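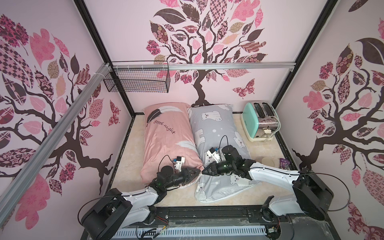

Someone signing as Remden left a comment under my last post, asking why I bother with two arm processes and a coordinator when one process could own all the joints and be done with it. It would be less code, Remden wrote, and the handoff bugs I keep complaining about would go away.

I started a reply and it got too long, so it's a post now.

First, what the setup looks like in software. Each arm has its own controller process, called left and right. Each one reads joint states, runs its own inverse kinematics and sends position targets at 200 Hz. Above them sits the coordinator, which I named Ormsby after the street I lived on when I wrote it. Ormsby takes the output of the policy, splits it into two streams and checks them against each other before anything goes out. The wrist cameras and the overhead camera go into a separate recorder, Mondska, which writes everything to disk with timestamps.

So there are four processes, not counting the viewer. Remden is right that this is more than the job strictly needs.

I kept it split so I can restart one arm while the other keeps holding its pose. With pillows and other soft things this matters a lot. If the right arm faults while it has a fold of pillowcase in its fingers, I want the left one to stay put. In the old single-process version a fault on either side took both down, and both arms went limp onto whatever was under them. I did that enough times in November to get tired of it.

## The distance check

The check Ormsby spends most of its time on is the distance between the grippers. When two arms work on two pillows lying side by side, the fingers end up close together right at the seam, and that's also where most of the useful motion is. My first version used one sphere around each gripper and stopped both arms when the spheres touched. It stopped constantly. The policy would ask for a perfectly good push on the inner edge of a pillow and the check would refuse it.

The version I run now uses capsules, one per finger and one for the wrist, and slows the arms down before it stops them. The limit is 90 mm between wrist capsules, and the speed scales down to zero as they get there. The fingers have their own smaller limit. The camera modules get a box each, which I forgot to do at first – a module sits proud of the wrist and will hit things the wrist won't.

Cables are not modeled at all. I leave slack in the loops above the wrists and limit the last joint in software so it can't wind up. I don't have a better answer than that.

## Timestamps

The handoff bugs Remden mentions were mostly not handoff bugs. I spent two evenings adding locks to Ormsby before I looked at the logs properly. The left camera's frames were being stamped when they arrived at the recorder, and the right camera's frames were stamped by the driver at capture. The two were three frames apart on a bad day. The policy was trained on that data, so it learned that the left view lags, and then it behaved oddly when I fixed the stamps in the live system but not in the training set.

I've since written a script that goes through the old episodes and shifts the left frames by the offset it measures. It finds the offset by comparing when the gripper visibly starts to close with when the motor current rises. It works on most episodes. On the ones where the gripper is buried in fabric the whole time there's nothing to see, so the script skips them and writes the name to a list. I go through that list by hand when I have the patience.

## What I'd change

If I started over I would keep the two arm processes and fold the recorder's clock into the coordinator, so there's one place that hands out time. I'd also stop using JSON for the messages. It was handy for debugging, but parsing it shows up in the profile at these rates, and I have a viewer for debugging now.

I did try Hesum, the planner, for the reach-in at the start of each episode. It gives nice smooth paths around the walls and rails. It's slow to load the scene, though, and it wants a rigid mesh for everything, so the pillows had to go in as flat boxes. I use it for the first move and the last move and leave the middle to the policy.

The capsule check is in the repo under `ormsby/limits`. The offset script isn't up yet. It has paths from my machine all through it and I need to clean those out first.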